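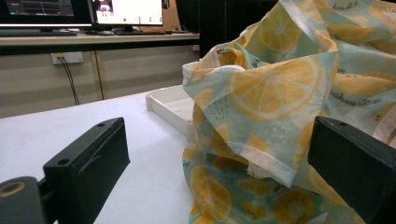

Cloth is the thing everyone at Prorkia wants to talk about. I had come to their Stinbridge workshop expecting to hear about robot arms and clever software, and within a couple of minutes I was deep in a conversation about folds, hems and the awkwardness of thin cotton. The favourite at the moment is printed all over with lemons, and the lead of the data team is devoted to it. "A mug is a mug whichever way up you put it," she told me. "Drop this on the table and you've got a new shape. Pick it up, drop it again, another new shape. You could do it all day and we pretty much do!"

The project is called Moser, and the aim is a robot that can deal with soft household things: cloths, bags, sleeves, the stuff that flops. Its learning system is fed on examples, and the examples come from people. Each person works with a gripper held in the hand, two blunt fingers at the front and a camera looking over them, and does the job as naturally as they can while everything is recorded. No robot is needed for that part, and the team love it for exactly this reason.

"We used to steer the arm from a desk," said the engineer who built most of the current tools. "It was slow and a bit miserable, and you could see that in the recordings - all these tiny nervous movements. Give somebody the gripper itself and after ten minutes they're moving like a person again."

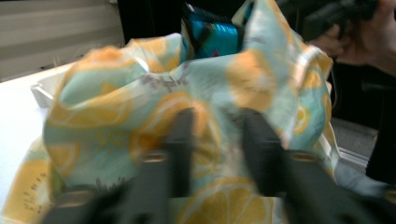 He is particularly pleased with what the camera gets to see. It rides along with the fingers, so the learning system has the same view during training that the robot will have later on. It also means the picture swings and smears when someone moves fast. I asked whether those recordings get thrown out.

"Oh no, we keep them," he said. "The robot's going to move fast as well. If all it has ever seen is lovely sharp pictures, it'll panic the first time it hurries. Well, not panic. You know what I mean."

A good example, as they count it, runs from the first approach to the moment the fingers let go. The team had 405 of them for this task when I visited, and another 134 that had been set aside for one reason or another. Perhaps the gripper drifted out of tracking, or the person stopped to think halfway through. The set-aside ones are stored in their own folder and the lead would like to find a use for them. "There's a lot of recovery in there," she said. "Somebody misses the edge, has a second go, gets it. I'd quite like a robot that knows how to have a second go."

Their newest sessions involve two grippers at the same table, and here the conversation got properly lively. With one gripper you can pinch and lift. With two you can hold a corner still while you hunt for the other one, or pull a fold open to see what is under it. 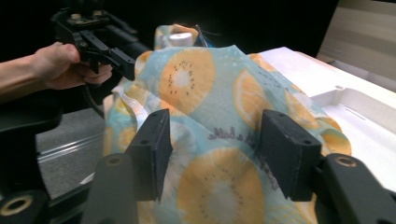 A second gripper comes in from the left, seen past the fingers of the first.

"The timing is the wonderful bit," the engineer said. "One side waits for the other without anybody saying a word. You can't write that down as a rule. I've tried, I got to 3 pages and gave up. But it's all there in the examples, hundreds of little waits."

The people doing the recording are a mixed bunch, some from the Prorkia office and some from Dondham, down the road, who come over for the afternoon shift and are usually finished by 4. The lead likes having newcomers. Experienced hands settle into one neat way of doing things, and she wants plenty of ways. Nobody is given a script beyond the goal itself.

What does change, and often, is the layout. Between recordings they shift things about, turn the tray, move the cloth to the other side or bunch it up differently. I wondered if that got dull.

"A bit, around the end of the afternoon," she admitted. "But if the tray always sits in one place, the system learns the place and ignores the tray. Then you nudge it and it all goes wrong. We learned that in December, and I was not a cheerful person in December." 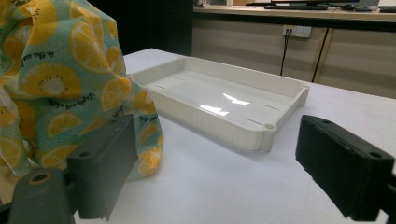

The lemon cloth and the empty tray on the white table.

The trays come off a 3D printer, which the engineer says has made him lazy in the best way. If a session needs a different size, he draws it up in the evening and has it by morning.

Before I left I asked them both what they would bring in next. He wanted a fitted sheet, and was already laughing as he said it. She wanted socks, lots of them, odd ones included, and had started a collection in her bottom drawer.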